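Ticket 444: Fold station rejects zip hoodies as "sleeve not found"

Purple zip hoodie, face up, left sleeve folded short, right sleeve out long.

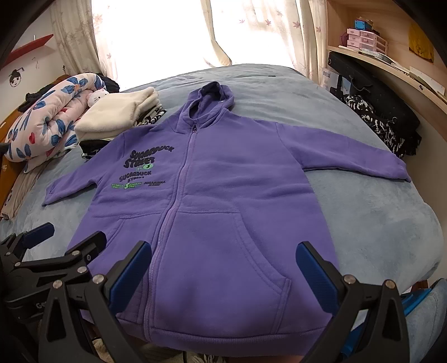

Hoodie laid flat on the bed, hem nearest the gripper.

Status: Open, workaround in place
Opened by: Awuor Lukumay, garment finishing, Jirnusach
Assigned to: Narayanan Marar, automation support, Linex
Opened: 2020-09-05
Equipment: Menard fold station, cell 2
Priority: Medium

Problem as reported (Lukumay)

The fold station stops on zip hoodies when one sleeve is bent in and the other is stretched out. The screen shows "sleeve not found, left" and the arm goes back to home. The operator has to walk over, pull the sleeve straight, clear the fault and press start. Pullovers and T-shirts run fine. Zip hoodies with both sleeves out mostly run fine.

In a test batch of 70 zip hoodies we had 10 stops. Each one needs a person. The operators on cell 2 were moved to bagging and labeling when the station went in, and they are now being called back all through the shift. They are still expected to hit the bagging number. I would like that looked at as part of this ticket and not as a separate complaint.

Reply 1 (Marar)

Thanks. Please send the software version from the service page and tell me which fold recipe was loaded. Also check if the stops happen on one color only. Dark garments on a dark table gave us trouble at Shemweta, and the fix there was a lighting change.

Reply 2 (Lukumay)

Recipe is ZIP-STD. Version on the service page is the one you installed in May, no updates after that. Color makes no difference. We had stops on black, gray and purple. What they have in common is the sleeve.

Reply 3 (Marar)

I went through the fault log from the test batch. The station looks for two cuffs before it picks its first grip point. If a cuff is closer to the body than the recipe allows, it does not count it as a cuff. The limit in ZIP-STD was copied from the pullover recipe. I don't think it was ever tuned for a garment with a front zipper.

Two things to try, in this order:

1. Load ZIP-STD, open Limits, and change "min cuff distance" from Default to Low. Save it under a new name so the old recipe stays as it is.
2. Run the same batch again with the sleeves left however they land. Do not straighten them first.

Write down every stop with the code, even if it clears by itself.

Reply 4 (Lukumay)

Done. Saved as ZIP-LOW. Same batch, 3 stops. None of them were "sleeve not found." All 3 were "grip lost," and all 3 happened at the hem. The gripper took hold at the bottom of the zipper and let go on the lift.

The operators also noticed that the pocket opening gets caught now and then. When it does, the fold completes but the pocket is pulled out of shape and the piece has to be redone by hand. The station counts it as a good fold. Our inspection count and the station count don't match for that reason, and the daily report uses the station count.

Reply 5 (Marar)

The hem problem is a separate setting. The grip point is placed at the center of the waistband, and on a zip hoodie the center is the zipper. I have made a recipe with the grip moved to either side. It is on your station now as ZIP-SPLIT. It uses the Low cuff setting too, so you don't have to change anything.

The pocket is harder. The station has no check for it. I can add a hold after the last fold so an operator can reject the piece at the screen, but that puts a person back at the station for every hoodie.

Reply 6 (Lukumay)

Please don't add the hold. I asked the cell 2 operators and they would sooner catch it at bagging, where they are handling each piece anyway. What they need is a way to log a bad fold from the bagging bench without walking to the cell.

On staffing: until this is closed, one operator is assigned to the station full time on hoodie days, and the bagging target is lowered for those shifts. My manager agreed to this in writing. We have an order of 900 zip hoodies coming up and I don't want it run on the old arrangement.

Reply 7 (Marar)

Understood, no hold. A reject button at the bagging bench can be done with a spare input on the controller. You will need a cable run and a button box. Rejects entered there will be taken off the station count, so the daily report will match yours.

Current workaround

Use ZIP-SPLIT for all zip hoodies. Do not use ZIP-STD. Leave the sleeves as they land. If "grip lost" shows up, clear it once and restart. If it shows up again on the same piece, fold it by hand and log the code.

Still open

Reject button at bagging bench (Linex to quote)
Full batch on ZIP-SPLIT (Jirnusach to run and post the stop list)
Lower bagging target stays in effect until both are done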